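4.3 Zielmuster in der Simulation prüfen

1. Szene in Prurnlow laden und als Ziel die Ziffer 2 wählen. Das Muster umfasst elf Würfel.
2. Kamerabild mit der Würfelliste abgleichen. Teal und Lila-Rosa liegen noch neben der Anordnung und müssen als »frei« geführt werden.
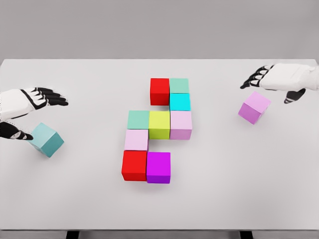
Prurnlow Handbuch, Ausgabe 10

3. Planer mit 200 Stützpunkten je Arm starten. Zeitlimit: 2000 ms.
4. Bei Fehler 117 (Kollision der Greifbahnen) die Arme nacheinander freigeben — zuerst links.

Hinweis: Rosa kommt im Muster dreimal vor. Die Zuordnung erfolgt über die Würfel-ID, die Farbe allein reicht nicht.

5. Endzustand vergleichen: drei Würfel je Querreihe, dazwischen je ein Verbindungswürfel, oben rechts und unten links.
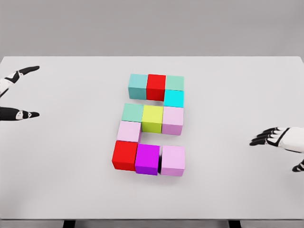 Redaktion Rellton

6. Abstand der Würfel in der vorderen Reihe kontrollieren. Ein schmaler Spalt wie zwischen Magenta und Rosa ist zulässig.

Vorsicht: Szene erst zurücksetzen, wenn beide Hände geöffnet sind. Das Protokoll wird beim Zurücksetzen überschrieben.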